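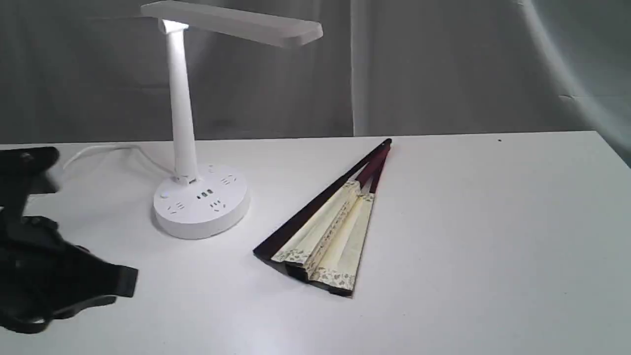 Lamp, fan, gripper: a table set for a folding session at the Selluvmont room.

House Rules, Revised Again

The new edition of the tabletop handling rules went out on November 7, 2025, and anyone with a login at Daso or Selluvmont should have it by now. It is six pages long. The old one was 19, and our reading records suggest that most of you stopped at page two, where the drawing was.

The rules cover small arms working over ordinary tables with ordinary household things on them. They do not cover the big cells on the Dorkanari floor, which have their own binder, their own fence and their own opinions. If your robot could pick you up, you want the binder.

Most of what changed came out of the session logs. Between June and the end of the last quarter, the two rooms recorded 2,219 tabletop sessions, and 77 of those were stopped by hand. We read all 77 stop notes. A good many say "stopped" and leave it there, like a very short novel. The ones with more to say kept coming back to cords, thin objects and people reaching in too soon, so those are the parts we rewrote.

Cords first. The old rule said that cables should be "managed." Everyone agreed with this and did as they pleased. The new rule says that before the arm is enabled, the operator traces every cord on the table with a finger, from the object to the place where it leaves the tabletop. If any stretch of it runs behind or beneath the gripper, the session waits until the cord has been moved or the arm has been parked somewhere else. White cords on white tables get a strip of colored tape at each bend. Yes, the tape looks bad. A pale cord on a pale surface is hard enough for a person to spot, and the depth camera is not trying any harder than you are.

Lamps with outlets in the base get a paragraph of their own, having earned it. Treat the base as a power strip that happens to have a lamp on top. Nothing else may be plugged into it while the arm is live, and the lamp itself counts as a fixed obstacle for its full height, including the head. Planners have a habit of respecting the pole and forgetting the part that sticks out sideways. Draw the keep-out box around the whole thing. If the lamp is lit, write that in the setup notes, as the vision people will otherwise spend a morning wondering why one side of everything is brighter.

Next, thin and folding things: fans, paper maps, menus, the accordion file that keeps turning up at Daso. The default grip force is too high for all of them. Start at the lowest setting in the table on page four and go up one step at a time, with a lift check at each step. Grip a folding fan by the outer sticks near the pivot and leave the paper alone. If the task calls for opening or closing it, the operator does it once by hand beforehand to check that the pleats run freely, and records how far open it was at the start. "Partly" is an acceptable entry. "Normal" is not, and we would like to hear what a normal fan is from the person who wrote it.

The reach-in rule is the one people will grumble about. After a stop, you now wait three seconds with the arm showing its idle state before a hand goes over the table. We tried it ourselves, and three seconds is long enough to feel silly. Please feel silly. The pause applies to everyone, including visitors, supervisors and whoever wrote the planner and is quite sure it has finished.

There is also a change to how the table itself is checked. The surface should be wiped before the first session of the day and looked over from the operator's side for crumbs, screws and specks. A speck does not stop a session, but it does go in the notes if you leave it there. Selluvmont lost roughly half a day in June to a fault that was later found to be a sesame seed, and the kitchen has asked us to stop bringing it up.

Backdrops stay as they were. Plain curtain, clipped at the bottom if there is a vent nearby, and no swapping colors halfway through a batch.

Some things were taken out. The section on "attitude" is gone, along with the page of approved hand signals, which four people knew and two of them disagreed about. Say "stop" out loud and press the button. The gripper inspection sheet has moved to the front, where it can be filled in before the session instead of remembered afterward. It asks about the fingertips, the visible bolts and any play in the joints. If a bolt moves when you push it, you are done for the day, or the gripper is.

Sima users should note that the setup form in the software still shows the old fields. The update is promised, and we have been promised things before. In the meantime, put the cord check and the fold state in the free text box, cord first, so that we can search for them later.

Printed copies are in the tray by the door in both rooms. Please throw out the old ones, especially the laminated one at Daso with the coffee ring, which has been cited to us as the official version on two separate occasions. Comments go to the rules inbox. Comments about the tape can go there too, and they will be read in the order received.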